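Closta 箱操作データセット README

概要

Closta は、Jaltham 工科カレッジのロボット部で進めている学生プロジェクトの名前です。卓上のロボットアームで、マーカー付きの箱をつかみ、動かし、所定の場所に置く作業を扱っています。このリポジトリには、遠隔操作で記録したエピソードと、読み込み用の小さなスクリプトが入っています。学習済みモデルは含みません。

担当は 2 名です。収集と机まわりの設計は Jiahui Cai、同期処理と変換スクリプトは Florian Prantl が受け持ちました。7月の Cadham 交流会で使ったデモ版とはファイル構成が違うので、当時のスクリプトでは読み込めません。

ディレクトリ構成

episodes/ エピソードごとのフォルダ(通し番号)
calib/ カメラ内部パラメータと外部パラメータ
splits/ train.txt と test.txt
tools/ 変換、再生、マーカー検出
notes/ 収集時のメモ(日本語と英語が混在)

各エピソードのフォルダには fixed.mp4、wrist.mp4、joints.csv、meta.json があります。視点は固定カメラと手首カメラの 2 種類です。joints.csv には時刻、各関節の角度、グリッパの開き幅が並びます。meta.json の operator は操作した人のイニシャル、task は作業名、result は終了時に操作者が入れた値です。result は手入力のため、空欄のものも残っています。

記録の手順

箱を開始位置に並べてから記録を始め、操作者が終了キーを押したところで止めます。開始位置は notes/layout.txt に書いてあります。途中で箱を手で直した場合、そのエピソードは破棄して取り直しました。操作者が迷って止まっている区間は切っていません。前後を詰めたい場合は tools/trim.py を使ってください。既定では関節角の変化が小さい区間を先頭と末尾だけ削ります。

作業環境

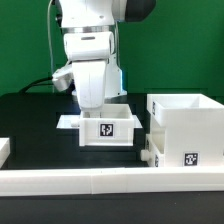
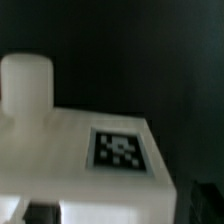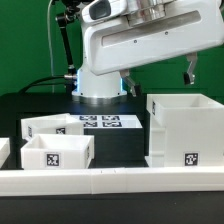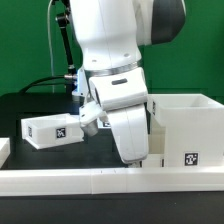 マーカー付きの白い部品と作業台

マーカーの検出結果はエピソードには含めず、tools/detect.py で各自計算する形にしています。検出器の設定を変えながら比べたいという要望が部内にあり、固定の値を配ると混乱したためです。固定カメラの映像では、右側の大きな箱について正面右下のマーカーを主に使ってください。同じ箱の左側面のマーカーはほとんど横から見る角度になり、細い帯のように写るので、姿勢の推定には向きません。手前を横切る白いレールが箱の下側を隠す点にも注意が必要です。輪郭から底の位置を求める処理を Florian が一度書きましたが、レールの縁を拾うことが多く、今の版からは外しました。

手首カメラの映像は、2枚目のように輪郭がぼけているものがあります。除外はしていません。ぼけの程度を示す値も付けていないため、必要なら画像の勾配などから計算してください。detect.py に --skip-blur を付けると、しきい値以下の画像を飛ばします。しきい値は実行時に指定でき、既定値は Jiahui が目で見て決めたものです。

座標系

ロボットの座標は台座を原点とし、単位はメートルです。カメラの外部パラメータはこの座標系に対する変換として calib/ に入っています。手首カメラの値だけは手先の座標系に対する変換です。両者を取り違えると箱の位置が大きくずれます。表示がおかしいときは、最初に calib/wrist.yaml の parent の項目を確認してください。角度はすべてラジアンです。度で保存していた古いファイルは変換済みですが、notes/ の中の数値には度のままのものがあります。

分割

全体は 900 エピソードで、そのうち 800 を train、残りを test に割り当てています。分割はエピソード単位です。同じエピソードの画像が両方に入ることはありません。ただし操作者による分け方はしていないので、操作者の癖に対する汎化を調べたい場合は meta.json を見て組み直す必要があります。組み直した分割で結果を報告するときは、使ったファイル名の一覧を添えてください。

使い方

python tools/replay.py --episode 番号

再生画面では両方の視点が横に並びます。スペースキーで一時停止、矢印キーで前後に動きます。実機に関節角を送る機能は付けていません。部の実機で再生したい人は、Yao 実習室の制御用 PC にある別リポジトリを使い、非常停止の担当を決めてから動かしてください。

python tools/detect.py --view fixed --out out/
python tools/detect.py --view wrist --out out/ --skip-blur

出力は CSV で、時刻、マーカー番号、四隅の画像座標、推定した位置と姿勢が入ります。検出できなかった時刻の行は出ません。補間はしていないので、後段の処理で時刻の抜けを確認してください。

既知の問題

背景が緑一色の環境で記録しているため、ほかの部屋の映像にそのまま適用すると検出以外の部分で性能が落ちるおそれがあります。部内ではまだ別の背景で試していません。

固定カメラと手首カメラの時刻は PC 側で付けています。カメラ内部の遅延は補正していません。速い動作の区間では二つの映像が少しずれて見えることがあります。

マーカー番号と箱の対応表は calib/tags.yaml にあります。箱を作り直したときに番号を付け替えたので、デモ版の対応表は使わないでください。

利用条件

部内および授業での利用は自由です。外部の発表で使う場合は、事前に Jiahui Cai か Florian Prantl に連絡し、プロジェクト名 Closta を記載してください。再配布は今のところ受け付けていません。不具合の報告は課題管理のページに、エピソード番号と実行したコマンドを書いて登録してください。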